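Section 5. Setting up the sorting tray

Jumgate home parts kit, Drorix edition. Read section 2 first if the mat is still rolled up.

Before you start

Clear a flat spot. Floor or table, either is fine, no thick carpet. Mat needs to lie flat at all four corners or the tray rocks. If a corner curls, turn the mat over and leave it overnight under some books.

Check the bag. Tray, mat, sheet of labels, cylinders in a small pouch. 16 labels on the sheet, you won't need all of them.

1. Wipe the tray with a damp cloth. Dry it. Labels don't stick to a wet tray.

2. Put the tray on the mat, toward the left side. Leave the rest of the mat open for work.

3. Turn the tray so red is left and blue is right. Lefties can swap, but then swap the lables on the Giltel card too.

4. Take out one cylinder. Stand it on its end next to the tray. Leave the others in the pouch for now.

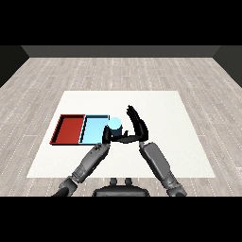
Fig. 5. Two-part tray at the left of the mat, red and blue sides empty, light blue cylinder standing next to the blue side.

5. Put the cylinder in the side that matches its color. Should drop in with no pushing.

6. Now the rest, one at a time. Anything you can't match goes back in the pouch.

7. Count what's in each side and write it on the card. Pencil, not pen.

NOTE: Older kits came with a one-piece tray. Same steps, skip step 3.

NOTE: Spare trays are part no. 115. Order from Kazlauskienė, not from the store where you got the kit. Stores only carry full sets.

CAUTION: Small parts. Keep away from kids under 3 and from pets.

CAUTION: No hot water, no dishwasher. The walls warp and then the tray wont sit flat.

If something is off

Tray slides around: mat is upside down. Grippy side goes to the floor, smooth side up.

Cylinder tips over: check for a bump under the mat. Crumbs, usually.

Colors hard to tell apart: more light. Evening lamps make it worse, try again in the morning.

Putting away

Empty both sides into the pouch. Roll the mat, don't fold it. Tray goes in the box last, on top of the mat. Card goes in the lid. Section 6 has the wall rack, if you bought it.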